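About Cevwood

Cevwood is a small house-clearance and re-homing shop in Pravstead. Started by Sipho Chauke and Veerle Nijs with 3 shelves, one van and a lot of newspaper. Still going. Bigger unit now, same van.

What we do. People move, downsize, lose a parent, run out of cupboard. We collect the odds and ends, sort them, wipe them down and find them somewhere to go. Kitchen bits, books, cards, ornaments, things for the table. No wardrobes please, we cant get them up the stairs.

Everything goes over the sorting table first. Fitriani Lumbantobing runs that side and she is strict about it: one layer, nothing stacked, books at the end. The cloth matters more than you'd think. We had bare boards for years and chipped a good deal of china. Now it's soft cloth, brushed down every evening.

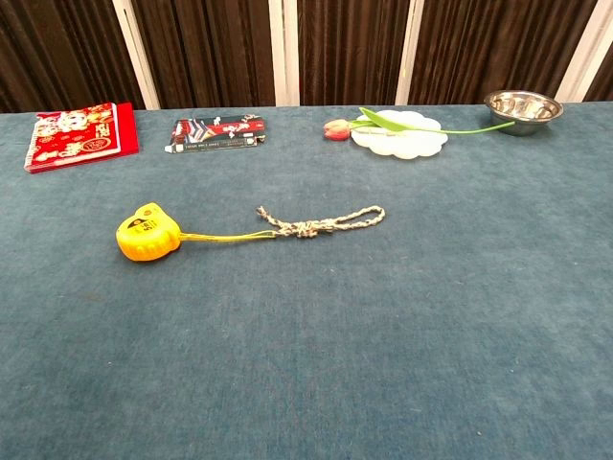

On the sorting table: red book, boxed cards, a tulip and a metal bowl along the back.

Once sorted, things go three ways. Shop floor, the Kallow Road school stall, or back to the family if we think they'd want it. Last August we returned 11 photo albums. Nobody had asked for them but they were all glad.

Prices are on a paper tag. If there's no tag ask Zulkifli, he'll make one up and it will probaly be fair.

Collections: Pravstead and the villages out to Rahman Bridge. Up to 5 boxes free, more than that give us a ring first. Please wrap glass. Please don't tape books shut.

The shop is at 327 Kallow Road, side door, bell sticks so push hard. Seraina Stöckli does the bookings and answers messages most mornings.

Page last updated June 5, 2019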